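Five Seconds for Moya, and Nothing for the Team That Caused It

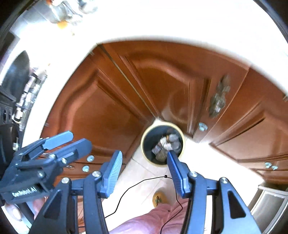 No. 12

So the stewards have looked at the Skinthorpe pit lane mess again and decided that Olga Moya keeps her five-second penalty. I've read the decision twice. I still don't buy it.

Moya came in from third with the pit lane busy. The Netex crew next door had a wheel gun and an air line lying well across the white line, and she went around them. Going around them put her two right-side tires over the edge of the fast lane, where Aminu Chukwu had to lift. Penalty for Moya. For Netex, a "reminder."

A reminder! Gonzalo Vidal got a drive-through at Olum in March for a hose that strayed a lot less than that one did, and it cost him the race. His team was told then that equipment in the lane is a safety matter and that intent doesn't come into it. I'd like to know when intent came back into it.

The defense I keep hearing is that Moya could have slowed down. Sure. She was under the limit already, and if she stops dead in the lane she gets hit from behind and we're all writing a different post. Ainhoa Lorente said on Monday's call-in show that any driver would have done the same, and she finished ahead of Moya, so she had no reason to be kind.

Giuliana Rivadeneyra's answer, when the Robles people asked her about it, was that the stewards judge each case "on its own facts." Maybe they do. It would be easier to believe if they published the facts. The decision runs to three paragraphs and the air line gets half a sentence.

I'm not claiming a fix — I don't think these people are organized enough for one. My guess is that they had a car on the pit lane camera, a rule with a number next to it, and a long drive home.

The team has until the next round to take it further. It costs money to appeal and they lose the money if they lose, so I expect they'll let it go, and Moya stays fifth in the standings with 100 points.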